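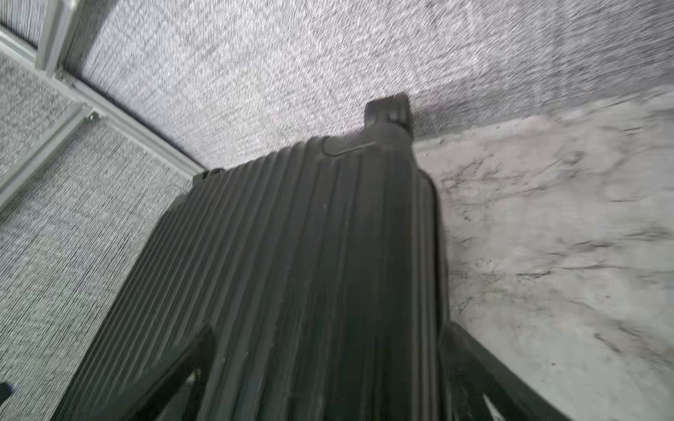

# Handle Side

The task sheet gave the instruction in one line: *Right the suitcase using the telescoping handle.* Prasanna Munasinghe had written it in April, and it had been revised once, to add the word "telescoping" after an operator in the Finham building spent a morning lifting by the carry strap.

Lutfa Ekanayake read the sheet at the start of every shift. It was a requirement of the Plemum procedure, and she also found that she forgot it otherwise. She checked the wrist views, moved each leader arm through its range, and opened the log at episode 683.

The first attempt of the day was discarded. The right gripper closed on the bar too near its end, the bar turned in the fingers and the case stayed down. She marked it F2, grasp slip, and reset.

The second was kept. So was the third. On the fourth she stopped halfway.

The case was on its side, with the left arm braced against the shell and the right closed on the bar. From there the sheet expected one continuous lift. But the bar had shifted slightly on contact, and she was not sure of the grip. She opened the fingers a few millimetres, waited, closed them again and then lifted. The case came up and stood on its wheels. Elapsed time was well over the target. She marked it as a success and typed in the notes field: *Paused to regrasp. Bar moved.*

Munasinghe's review came back before lunch.

"Episode 686," he said over the headset. "There's a hold in the middle."

"I wasn't sure of the grip."

"The gripper reports a good width throughout."

"It does. I still wasn't sure."

He let the recording run again. She could hear him tapping the key that stepped it forward.

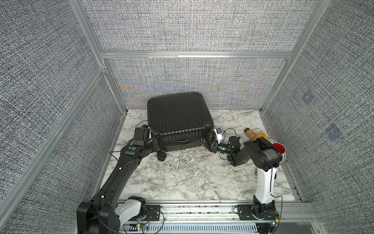 *Bracing from the left, right gripper on the handle bar.*

"The difficulty," he said, "is that Jastar has no field for that. It gets the joint positions and the pictures. It will see an arm that stops for no reason, and in June it will be an arm that stops for no reason."

"There was a reason."

"Not in the data."

She asked him what he wanted done with it. He said the guideline was to trim or reject. A trimmed episode would have a jump in it, so in practice the guideline was to reject. He did not reject it. He set it to Pending, a state that the tool allowed and the guideline did not mention.

The afternoon followed the same pattern. Lutfa varied the starting position as the sheet asked: case rotated, case pushed back, handle side towards the arms, handle side away. The left arm was always the harder of the two. It did very little, and it had to do it at the right moment. If it pressed too early the case slid across the marble print, and if it pressed late the case rolled back on its wheels and the right wrist took the load. She had tried to write down when the right moment was, for the two new operators, and had got as far as *when the weight changes*. There was no sensor for weight in the rig. She supposed she was reading it from the speed of the corner in the wrist view, but when she watched the corner deliberately she did worse.
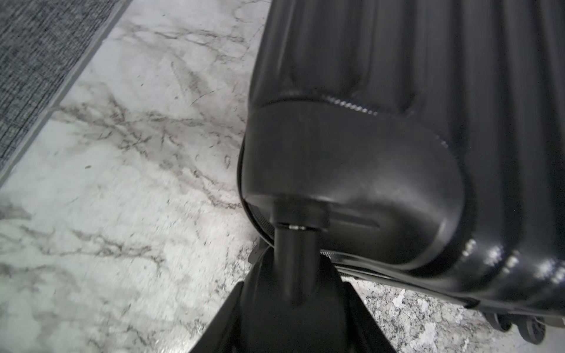
She regrasped twice more before the shift ended. Each time she wrote the same note, and each time the episode went to Pending within the hour. At five she took off the headset and walked round to the review desk.

Munasinghe had a list open. He had searched the notes field over the whole set, 1,438 episodes from both buildings, for the words *regrasp*, *paused* and *unsure*. The matches were nearly all hers.

"Look at the others," he said. "Same starting positions, different operators. They don't pause."

"Do they succeed?"

"Mostly. When they slip, they slip here." He put the cursor on a point in the timeline. It was the point at which she would have opened the fingers. "I had those down as F2 with no precursor. I think there's a precursor. The bar rotates by a degree or two in the wrist camera. I can only see it if I know to look."

Lutfa looked. He played it again at quarter speed. She could not see it either.

"Is that what I'm doing?" she said.

"I don't know. You tell me."

She said that she couldn't. He nodded and wrote something on the pad by the keyboard. Then he opened the task sheet and sat for a while with the cursor at the end of the line. He added *Regrasp if needed*, deleted *if needed*, and put it back.

"Needed according to whom?" Lutfa said.

"Yes," he said. "That's the review comment I'd make."

He saved it as revision three, moved her episodes from Pending to Accepted, and entered his initials in the box for the approver. The box for the reason was compulsory. He typed *Bar moved*.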